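Home | Guides | Planning | Spares | Contact

Section 2: Before You Spend Anything

This section is for whoever holds the budget for a two-arm bench. If that is you, sit down first.

1. Measure the floor. Allow for the bench, the arms at full reach and a desk for the operator. The Steltholm drawings show the bench alone, as if people and keyboards were optional.

2. Price the frame, the arms and the grippers on separate lines. Quotes from Vorkley arrive as one cheerful total, and Folasade Dauda will send it back.

3. Add cable. Then add more cable. We budgeted for 19 metres and used 40.

NOTE: Cable ties are not included with anything, ever.

4. Set aside up to 300 pounds for props. You will want spoons, jars, tubs, snack bags and a spatula or two, in colours that differ from the table. Buy them on one receipt -- Kane Dunstan has views on loose ones. 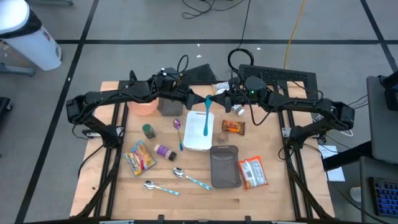

5. Order spare gripper parts with the first delivery. Ordered later, they travel by some slower kind of post.

CAUTION: Do not sign for the arms until the mains supply has been checked. Glenys Mahuika keeps the form.

6. Put a line in for a second bin. It will be queried. Leave it in.

7. Send the finished sheet to Lorraine Tapsell before the January round. Sheets without a delivery charge are returned unread.

Next: Section 3, Unpacking

Shares 19 | Comments 2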